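Flosaro Clindthorpe – Meeting Room 2 – Workplace Inspection Checklist
Inspected by: Faraji Obura. Copy to: Ambros Hämmerli, building services. Date: November 16, 2023. Form 2223.

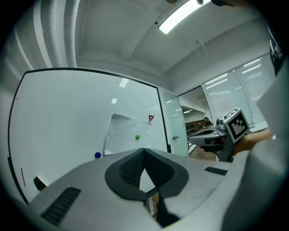
Item 4, whiteboard wall and ceiling light.

Ratings are OK, Fix, or Query. Query means I was told it was fine and I'd like to see something on paper.

1. Entry and door
Rating: OK
Door closes on its own and latches. Last inspection in May also said OK, although the closer was leaking oil onto the carpet by June, so I'm not putting much weight on that.

2. Exit path
Rating: Fix
The form asks for a clear path from the far chair to the door. There is one if everybody pushes their chair in. I have sat through enough meetings in this building to doubt it. Move the spare chairs to the storeroom and leave them there this time.

3. Ceiling light
Rating: OK
Fluorescent fixture was on when I inspected. No flicker that I noticed in the time I was in the room. The Deremness people who did the relamping say the tubes are good for years. They said the same about the corridor.

4. Whiteboard, mounting
Rating: Query
Large board, black frame, fixed to the white wall. I pushed on all corners and it didn't shift. The fixing record says "wall anchors, suitable". Suitable for what weight, and into what kind of wall? Mbwambo Interiors installed it, so they should be able to tell us. Ambros to request the spec sheet.

5. Whiteboard, surface
Rating: Fix (minor)
Glossy, and it throws the ceiling lights back at you in small bright patches. The checklist calls this "glare, acceptable". Acceptable to whoever wrote the checklist, maybe. From the end seat I lost part of what was written. There's also a thin red vertical line toward the left. I don't know if it's meant to mark something. If it is, label it. If it isn't, wipe it.

6. Items on or at the board
Rating: Fix
Sheet of paper taped up, a bit creased and not straight. Small green ball against it, small blue ball lower down at the lip of the board. The small balls are my only real concern in this section. One on the floor is a slip hazard, and I've been told they "always stay put", which I'd believe more readily from somebody who had checked. Put them in a drawer or a tub with a lid when the room isn't booked.
The little magenta-red sticker near the top corner of the paper can stay. I was asked whether stickers count as damage. The form has no line for stickers.

7. Ceiling and ceiling devices
Rating: Query
Panels in place, no staining that I could pick out. Near the light there's a small dark round fitting. It's on my plan as "detector/head", which covers two very different things with different test schedules. Could someone from building services please confirm which it is and write it on the plan? I asked for this in May as well.

8. Electrical
Rating: OK
Test tags in date on the cords I could reach. The power board under the table is rated for the load listed on the booking sheet, assuming the booking sheet is honest. No daisy-chained boards on the day.

9. Storage height
Rating: Fix
Cartons on top of the cupboard. Clearance to the ceiling is meant to be 300 mm here under our own site rules. I measured 50 mm short of that. "It's only paper" was the explanation offered, and paper burns very well. Take the top layer down.

10. First aid and emergency signage
Rating: OK
Evacuation map is the current colour version. Kit is down the hall, sealed.

Overall: usable, with fixes. I've been asked to mark the room "fully compliant" so it can come off the list and I'm not going to do that with items 4 and 7 open – a verbal answer won't close either one.

Re-inspection once the paperwork for 4 and 7 arrives. Items 2, 5, 6 and 9 can be done by whoever books the room next.

F. Obura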